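Let the Small Shops Close at Lunch

Opinion
By Sneha Chauhan
March 25, 2023

In the town where I live now, the hardware shop closes from one to three every afternoon. The owner, Ashok Srivastava, pulls the shutter half down, eats at the table behind the counter and sleeps a little. When I moved here from a big city I found this very annoying. I had one free hour in the day and it was exactly the hour he did not want to sell me anything.

I have changed my opinion, and I want to explain why, as the town council is now asking all shops on Semwal Street to stay open without a break. The letter they sent says that visitors expect it. Shops that agree will pay a smaller fee for their sign. It is a polite letter, but everybody who received it understood that it is a kind of pressure.

My first point is a simple one. Most of these shops are one person. A big store can send half of its workers to eat while the other half stays. Babita Kushwaha repairs and sells sewing machines, and she has no other half. If she must be open for 11 hours, she must be there for 11 hours, and she will eat standing up with the thread box in her hand. She told me she did it for one whole August and at the end of the month she was making mistakes with the bills.

The second point is about us, the customers. We say that we need the shop at two o'clock, but I think we need it much less than we say. I looked through my own receipts from last year. Before I knew the hours well, I lost three trips. After that I lost none. I learned to go at noon or after work, the same way I learned when the bus comes.

People answer me that the world has changed and that Muvham, the large store by the highway, is open all day and also in the evening. This is true. But a small shop which copies the hours of Muvham will still not have its prices or its parking. It will only be a tired small shop. What it can offer is a person who knows which screw you bought last time, and that person should have slept.
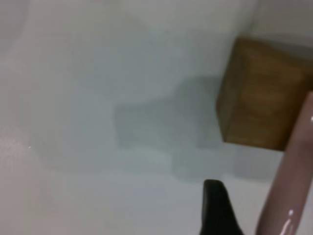 I grew up above such a shop. My father sold buttons and ribbon, and at lunch he came upstairs and we all had to be quiet. I did not like it as a child. Now I think those two hours were the reason he could be kind to the last customer of the day, who was usually the most difficult one.

I do not ask for a rule that forces anybody to close. Tarun Maurya, who has the phone shop at the corner, wants to stay open and has a nephew to help him, and he should do it with my good wishes. I only ask that the council remove the smaller fee, or give it to everyone. A fee for a sign should depend on the sign.

The council will hear comments at its next meeting. It begins at two in the afternoon, so the shopkeepers who close for lunch can come.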